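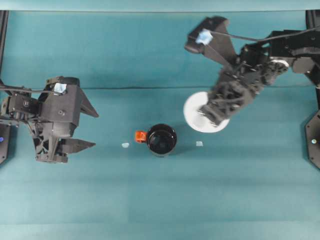

Film on top of my tea since moving house, is it the water?

Asked by Ekarura, May 10, 2018
Viewed 118 times

We moved in November and ever since then my tea has had a horrible shiny film on it. If I leave it alone for a bit it cracks into little plates when I tilt the cup, and there's a brown ring left behind that takes proper scrubbing. Same teabags as before, same kettle (descaled twice, no change), same milk. My other half says I'm imagining it and drinks his quite happily, but he also has three sugars so I don't think he can taste anything.

Is it just hard water, and if so is there anything I can do that doesn't involve getting a plumber in? We're renting so I can't go fitting things under the sink. I don't really want to be buying bottled water for tea either, it feels daft and I get through a lot of it!

Stura (1562 points)

Hard water, almost certainly. I grew up somewhere soft and got exactly the same shock when I moved. The calcium in the water gets together with stuff in the tea and makes the scum, and descaling the kettle won't shift it because the water going in is just as hard as it was yesterday. Your water company should have a postcode checker on its website, so have a look there first.

What worked for me was a filter jug, just an ordinary cheap one that lives in the fridge door. You do have to change the cartridge when it tells you to. I stretched mine out for ages to save money and the film came creeping back, so I was doing all that pouring for nothing.

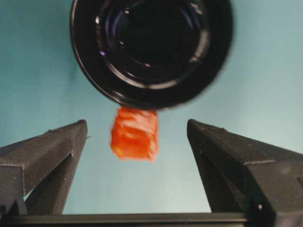 The other thing is to brew it stronger and leave the teabag in a bit longer. I know it sounds backwards but I get less scum on a strong cup than on a weak one. A little squeeze of lemon clears it completely, only you can't then put milk in unless you like lumps. And for the brown rings, bicarb on a damp cloth, a quick rub, rinse well. I leave the really bad ones with bicarb and hot water for 15 minutes first and they come up lovely.
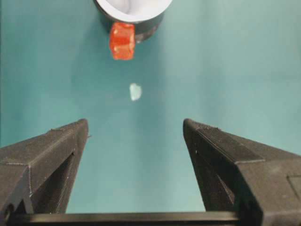

White on the inside, dark on the outside.

Pale insides show up every bit of staining, by the way, so don't go by that when you're deciding if your water's worse than everyone else's.

Alex (5 points)

just get used to it mate, we've had it for years and it's fine. or drink coffee

Ekarura

Thanks both, checked the postcode thing and we're down as "very hard". Jug ordered! Will try the bicarb tonight.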